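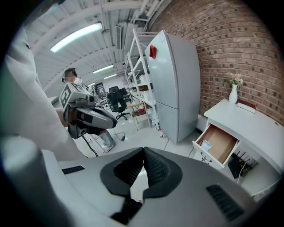

Open shelves and a two-door refrigerator in a shared workroom.

Where Do Things Go? Storage for Young Readers

Every room that people share needs places to keep things. Storage is the word for those places. Shelves, boxes, drawers and refrigerators are all kinds of storage.

Open shelves
A shelving unit with open tiers has no doors. A tier is one level of the unit. Small items are easily lost on a wide shelf, so people often group them in boxes and containers. Heavy boxes belong on the lower tiers.

The refrigerator
A refrigerator is storage that stays cold. It moves heat from the inside to the outside, and the door keeps warm air out. Many tall refrigerators have two doors – one for chilled food and one for frozen food. Chilled food should be kept at 4 degrees Celsius or below.

Small tables and wheels
A low table or stool can hold things on top and, if it has a second tier, underneath as well. Some furniture has wheels. An office chair with a wheeled base can be rolled to another part of the room without being lifted.

Try it yourself
Choose one shelf at home or at school. Ask an adult before you begin. Take everything off, wipe the shelf, and put similar things together. Write a label for each group.

Words to know
Tier: one level of a shelf or table.
Label: a small sign that tells what something is.

Text: Kaede Tamura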